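Budgeting for a second handheld gripper - what would you buy first?

gumleaf_mech
Posted 4th January

Hi all, long time reader, first time asking for money advice. I've got sign-off to spend on our little manipulation project and I keep changing my mind about where it should go.

We've been recording demos with one handheld gripper, fingers printed in-house, and it's been good to us. The plan for this year is to add a second one so two people can record at once, and then have something left for an arm in April. The quote I have from Ciranov for a complete second unit is $804 before freight. That covers the body, one set of fingers, camera mount and cable. No camera. The other option is to buy the bare parts from Willems and print everything ourselves, which looks heaps cheaper on paper until I start adding up evenings.

So - complete unit or parts? And how many spare fingers would you put in the budget? I had two sets pencilled in and now I reckon that's light.

torque_and_toast
Parts, every time. You already have a printer and you already know how the thing goes together. Paying someone else to tighten screws for you is money you could put towards the arm. I built mine from a Willems kit and the only thing I'd change is that I'd order more fasteners at the start, because the freight on a tiny bag of screws is criminal.

plomelum_user
Disagree with torque. It's cheap if your time is free. When we were setting up with the Plomelum arm we lost weeks to home-built bits that were all slightly different from each other, and the data from the two grippers didn't match nicely. Buy the complete one, and ask if they'll sell you a second body at the same time for a discount. Worst they can say is no.

torque_and_toast
That's a tolerance problem, though. Print both sets on the same machine from the same file and you're fine.

plomelum_user
Same machine, same file, different spool in our case, and we could feel the difference in the squeeze. Might've been us! But I'd still rather budget for it than argue with it.

saltbush77
Can I be annoying and say neither? What are you recording, and what's the arm going to be asked to pick up? If it's all boxes and tins on a table then one gripper and a decent camera gets you most of the way. We blew our first budget on hardware and then had nothing left for objects, lighting or storage tubs. I'd keep at least 10 per cent back for boring stuff. Tubs with lids. Labels. A proper lamp.

gumleaf_mech
Fair question, saltbush. It's household things, mostly small, on a table. Packets, tins, jars, some cloth later on. The tricky ones so far are anything round and slippery, so I want fingers that can hold a rim without me squeezing the life out of it.

Freight from Ciranov is another $25, so it's not the dealbreaker I was expecting.

cumolberg_fan
If round things are your trouble, look at finger pads before you look at a whole second unit. Cumolberg do a soft pad set which screws straight onto most printed fingers (check your hole spacing first, mine needed a bit of persuading with a drill). I'd spend there and put off the second gripper till you know what the arm costs you. Arms always come with extras that aren't on the first quote.

What do your current fingers look like? Hard to say if they need replacing without seeing them.

gumleaf_mech
Good call, I'll check the spacing tonight. Both of these are the same table, first with nothing in the grip and then with a lolly tin (Nin Jiom, the herbal ones).
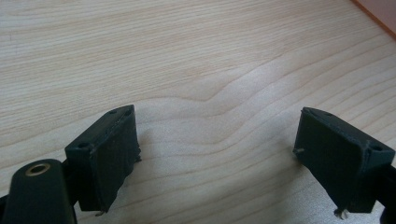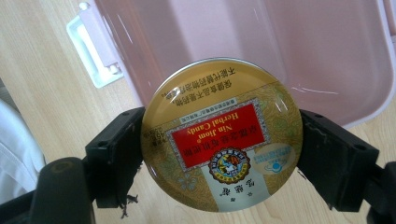

I'm leaning towards a compromise now: parts from Willems for the second gripper, Cumolberg pads for both, and one complete finger set from Ciranov if they'll sell it separately, so I've got a known good reference to measure our prints against. That leaves a fair bit more for the arm than the full quote did. I've emailed to ask about the finger set.

plomelum_user
The reference set is smart, wish we'd done it. Put calipers in the budget too if you're still sharing a pair.

torque_and_toast
I'll take that as a win for parts :) Order the extra screws.

saltbush77
Half a win. And you still haven't told us what's going towards tubs and a lamp, gumleaf!

gumleaf_mech
Ten per cent, I promise. I've added a line for it on the spreadsheet, right under freight. Will post again when Ciranov get back to me about the fingers.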